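Cable rubbing on a two-arm cell, what do you do with the slack?
Posted by hallus_bench, 27 Apr 2024

Hi all! We've got a two-arm cell with multi-fingered hands (Resberg stands, if that matters) and I'm the lucky one who looks after it. The left wrist cable keeps wearing its jacket, and I've swapped it twice since December. Colour me annoyed.

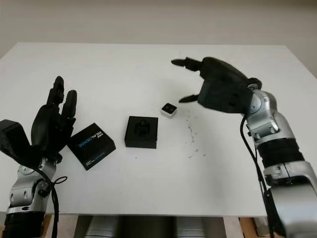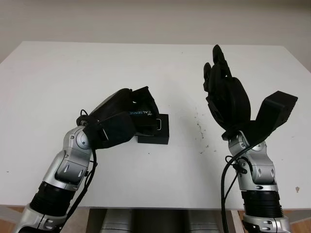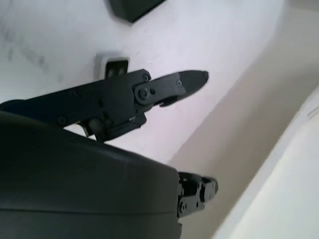 Do you tie the slack down, or leave it hanging? I'd hate to lose travel at the last joint.

Pleswood
Leave a loop at the wrist, clip it below that, then jog slowly to both limits with your hand on the e-stop. I check mine every 2,000 cycles, and the finger pivot screws while I'm there. Wipe the grey muck off too!

koech_fan
just buy a longer cable mate, mine was up to $123

Resberg_owner
Spiral wrap. Ours is at 685 hours on the same cable, no wear yet.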